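Can a Robot Clear My Table Yet?

Search articles, authors, topics

I have a confession to make about dishes. I don't mind washing them. I even like it a little, if there's music on and the water's good and hot. What I can't stand is the part before and after, the gathering up and the putting away, the endless shuffle of bowls from one flat surface to another. So when I heard that a small outfit in Tundham was spending its days teaching machines to do exactly that shuffle, I got in the car.

Tundham is not a glamorous place to go looking for the future. There's a tire shop, a pretty good bakery and a long brick building where a company called Carkex rents the second floor. I got there at nine in the morning with a cinnamon roll in my bag and, I'll admit it, fairly low hopes. I've been writing about household gadgets for a long time, and I own a drawer full of things that were supposed to save me work. (The egg peeler. Don't ask me about the egg peeler.)

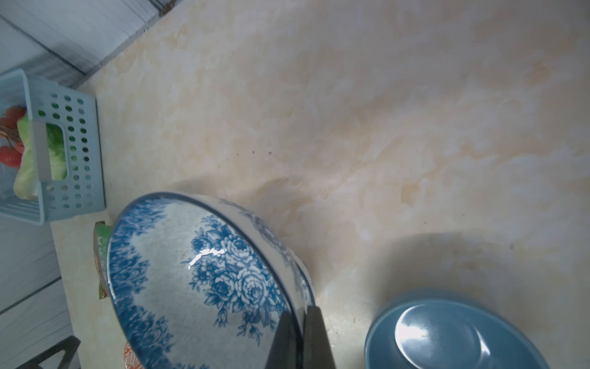
9 min read

Let's start with what a bowl is, if you're a robot. It's slippery, it's curved everywhere, and it has exactly one part you can pinch, the rim. You and I grab a bowl with a whole hand, thumb over the edge, fingers spread underneath, and we adjust without thinking when it starts to slide. A gripper with two fingers has to get one on the inside and one on the outside and squeeze just enough. Squeeze too little and the bowl swings. Squeeze too hard and you're buying new bowls. The Carkex people told me they'd gone through 318 pieces of crockery since they began, and they said it with a kind of pride, the way cooks talk about burns.

I had pictured something more like a person, I guess. A friendly thing on wheels that would roll up to the sink! In the lab world that's mostly for the lobby. The real work goes on at a table, with arms bolted down where they can't wander off and hit anyone, and it goes on for hours. Pick up a bowl, put down a bowl, put the next one inside it, start over. I watched for most of a morning and found it strangely soothing, like watching somebody else fold laundry.

The trouble is that a kitchen is never the same twice. A factory arm can weld the same seam all day long because the seam is always in the same spot. My counter has never once been in the same state two nights running. There's the mail, there's half a bag of chips, there's a bowl somebody left at an angle against another bowl. The machine has to look at all that and decide what's a dish, what's food and what it should leave alone. It has to decide what goes first, too, and I hadn't thought about that until I saw it hesitate. If you've ever loaded a dishwasher with a spouse, you know this question can take up an entire marriage.
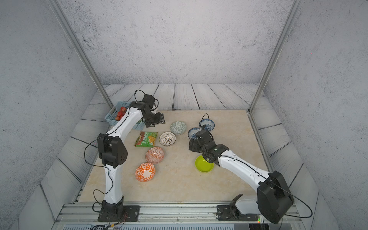 Two arms, one crowded table: bowls, a snack bag and a basket of strawberries.

Two arms help a lot, I learned. One can hold while the other tucks, and each of them has its own side of the table to look after. They also give you a brand-new problem, which is elbows. The first time both arms went for the middle I sucked in my breath, and then they sort of politely sorted it out, one waiting while the other backed away. It was slow. I could have stacked everything, wiped the counter and eaten my cinnamon roll in the same stretch of time. But I've seen teenagers do it slower.

So how good is it? I asked for numbers and I got some, with plenty of throat clearing. On their standard stacking test the team runs 100 tries in a row, and on a decent day they lose only a handful. Change the lighting, or bring in a bowl it hasn't met, and the score drops fast. A shinier glaze can do it. So can a busy pattern, where the flowers on the inside and the flowers on the outside run together and the edge gets hard to find. I have a whole cupboard of busy patterns from my grandmother, so that one stung.

From Tundham I drove over to Hafstein, where a commercial kitchen supplier called Vuvberg is trying the shop-floor version of the same idea. Their arm unloads racks at the end of a dish line, and on the shift I watched it moved 975 plates before lunch. Sounds like a triumph, right? But the plates were all the same plate. They were white, they were round, they came down the belt standing up in their slots, and a worker at the other end pulled out anything odd. The moment a gravy boat showed up, the whole line stopped and beeped until she came and got it.

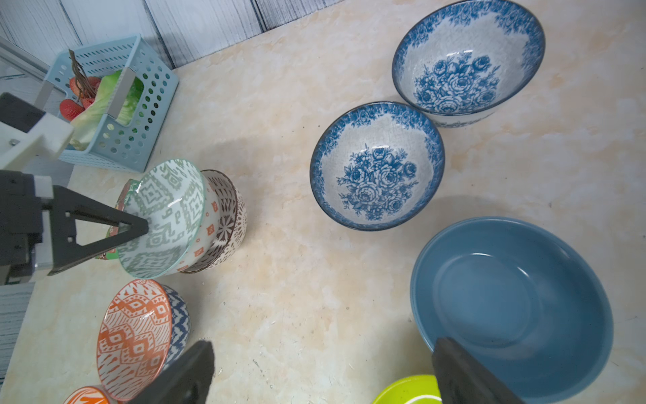 That's the gap, as far as I can tell. The machine in Hafstein is fast because somebody took all the surprises away first. The ones in Tundham are slow because surprises are the entire job. A home is made of gravy boats. We buy one bowl on vacation and get two more from an aunt, and we nest them in ways that make sense only to us, with the chipped one at the bottom so guests won't see it.

I did ask the obvious question, when can I have one, and I got the obvious shrug. The arms cost more than my kitchen did. They need a solid base, a clear reach and somebody close by with a hand on the stop button. What I might see sooner, they think, is something small built into a counter that does one chore and does it overnight, when speed doesn't matter. I'd take that! I don't care if it needs till dawn to put away the cereal bowls, as long as it does it quietly and doesn't touch Grandma's.

I got home a little after six. The sink was full, and there was a mixing bowl balanced on a saucepan balanced on a cutting board, and I stood there for a minute working out which rim I'd go for first. Then I put the radio on and ran the hot water.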